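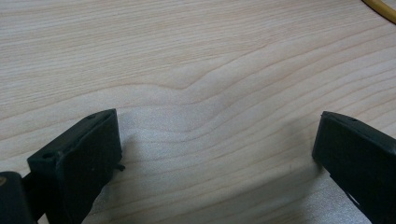
Tisch abwischen, zweite Runde

Januar, Werkstatt Stekholm, 14:30 Uhr. Usman Lashari, später dazu Costel Pană.

Frage bleibt dieselbe wie beim letzten Mal: Kann die Maschine eine Tischplatte so sauber machen, dass man nicht nachwischen muss? Für die Werkbank wäre uns das egal, für die Küche bei Juhl nicht.

Greifer: schwarze Kunststofffinger, weit offen, dazwischen nur Platte. Am rechten Finger sieht man unten einen helleren Spalt zwischen zwei Teilen. Muss ich mit dem Ersatzfinger vergleichen. Am linken hängt innen eine dunkle Faser. Vor dem nächsten Lauf abziehen, sonst halte ich sie in den Aufnahmen wieder für Schmutz auf dem Holz.

Platte: helles Holz, feine Maserung, in der Mitte eine Welle. Genau an solchen Stellen hat die Erkennung von Jaton schon einmal Streifen gemeldet. Unter dem Greifer liegt außerdem ein weicher Schatten, in dem die Maserung grauer wirkt. Costel meint, wir sollten zuerst das Licht ändern und dann erst an der Schwelle drehen. Ich würde es umgekehrt machen, in einer Küche stellt uns auch keiner eine Lampe hin.

Gelbes Kabel liegt oben rechts auf der Platte. Für den Wischlauf wegräumen oder als Hindernis drinlassen? Vorschlag: 6 Läufe ohne, danach 2 mit Kabel. Getrennt auswerten.

Datensatz bisher 856 Aufnahmen, davon zu viele mit dunklen Platten. Helles Holz fehlt fast völlig.

Stand bei den anderen Arbeiten, damit es mal irgendwo steht:
Schrauben in Kästen sortieren: geht, langsam.
Lappen aufnehmen: geht, wenn er zerknüllt liegt. Flach ausgebreitet nicht zuverlässig.
Lappen auswringen: nicht versucht.
Krümel an der Tischkante auffangen: nein. Landet alles auf dem Boden.

Costel hat bei Jalleck nach weicheren Fingerauflagen gefragt, Antwort steht aus. Bis dahin mit den glatten weiter.

Meine Einschätzung: Für die Werkstatt reicht es demnächst, für den Haushalt noch nicht. Den Tisch habe ich von Hand schneller gewischt, als der Arm in Startposition fährt.

Offen: Faser weg, Spalt prüfen, Schwelle auf 9 setzen und die Läufe ohne Kabel starten.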